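I gave up on a novel at page 390 last November. It had eight pages left, if you don't count the acknowledgements, and I rarely do unless I suspect the author of thanking someone I know.

People find this harder to forgive than giving up at page 40. Forty is respectable. At forty you are a person of taste who knows her own mind. At 390 you are a vandal. My friend Ross Lennox, to whom I mentioned it over lunch, put down his fork and asked whether something had happened at home.

Nothing had happened at home. The book was *The Salt Ledger* by Trygve Dalen, a crime novel in which a retired harbour pilot looks into the death of a man he didn't much like. I didn't much like him either. By page 390 the pilot had got everybody into the dining room of a hotel, the storm had cut the road, and he was clearing his throat. I knew who had done it. I had known since the business with the raincoat. I looked at the eight pages, and I looked at the clock, which said ten to midnight, and I went to bed.

I would like to put in a word for this.

We are told we must finish books, and then, by a more relaxed sort of person, that life is too short and we may stop whenever we please. The relaxed people always turn out to mean early. They have rules. One of them subtracts her age from a hundred and reads that many pages, so that by ninety-nine she will be judging novels on the title and a bit of the blurb. Every one of these rules assumes that a book's claim on you grows as you go along, like a pension. Having put in all those evenings, you'd be mad to walk off without the ending.

But what have I walked off without? In a crime novel, the last chapter is very often the worst one. It is where a writer who has been perfectly good company for weeks stands up and reads out the minutes. The timetable of the ferry is gone into. Somebody says "But that would mean –" and somebody else says that yes, it would. I can think of a dozen mysteries I love, and I couldn't tell you how half of them end, though I could draw you a plan of the vicarage.

Gheorghița Jitaru understood this. Her three books about the town of Pradura are sold as mysteries, I suppose because there is a body in each, but she plainly loses interest in the body by the second chapter and goes off to find out what the chemist is up to. In *The House at Tănase* the murderer confesses in a subordinate clause. I read it twice before I noticed. The reviews complained that the plot was left hanging, and I thought, good, let it hang, tell me more about the chemist.

Khurram Swati, who runs the reading group I go to above the Welell Bakery, takes the opposite view and takes it loudly. He says an ending is a debt. The writer owes it and the reader has to turn up to collect. When I told the group about the Dalen he offered to read me the last eight pages aloud, there and then, and had to be distracted with a bun. He is also a man who has finished every volume of Dorin Stoica's *Eler* sequence, including the one made up entirely of letters to a water board, so I think we may say his position is sincerely held.
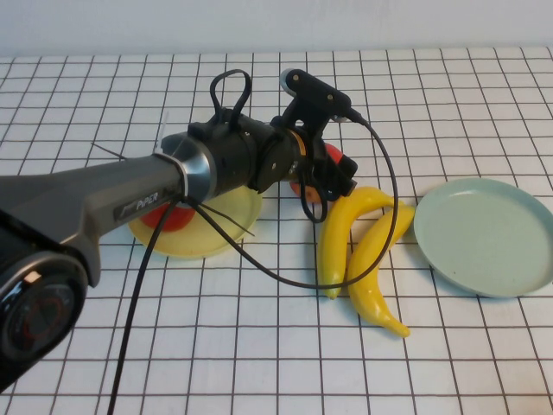
*A PiPER arm over a gridded tabletop.*

I'll grant him this much. There are books where the last page changes all the others, and if you skip it you haven't read the thing at all. Stoica's first is one. I finished it on a train and had to go back to the beginning, at some cost to my plans for the afternoon. The trouble is that you can't tell from the outside which sort you've got, and a reader with my habits is bound to miss a masterpiece now and then by the width of a bookmark.

I can live with that. I miss far more masterpieces by never opening them, and no one puts down a fork over those.

The Dalen is still on the bedside table, under a glass of water. The pilot is still in the dining room with one hand on the back of a chair. Ross has since borrowed my other copy (I had bought it twice, which is a separate essay) and reports that it wasn't who I thought it was. He says the raincoat is explained. I have asked him not to tell me how, and he's being rather unbearable about it.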